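Brukau's old Dudek house gets its second wind

30 Aug 2022

What a summer it has been at the Dudek house! Work that began in June has reached the inside walls, and the downstairs rooms are due to open to neighbors as a reading and craft space once the painters are done. Donations have passed 3,000 dollars, and 467 households chipped in — a wonderful showing for a town this size.

The light indoors is still low, and the big white plaster wall has a few dark specks and smudges on it. Darlene Gill, who is running the project, can't wait to get a fresh coat up. "I come in every morning and just look at that wall," she said. "It's going to be gorgeous."
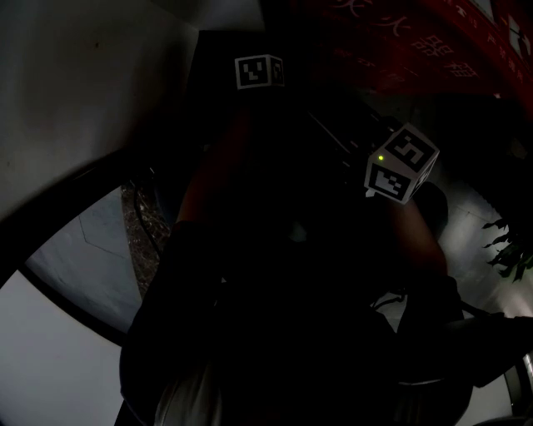 Paint and lights come next

Painting should take 11 days. Hazem Metwally will handle the new lighting after that, with warm lamps chosen for long evenings of reading. Prasert Bunnag has already offered to teach the first bookbinding class, and the sign-up sheet is at the Duvelico bakery — bring your own pen, theirs keeps running dry.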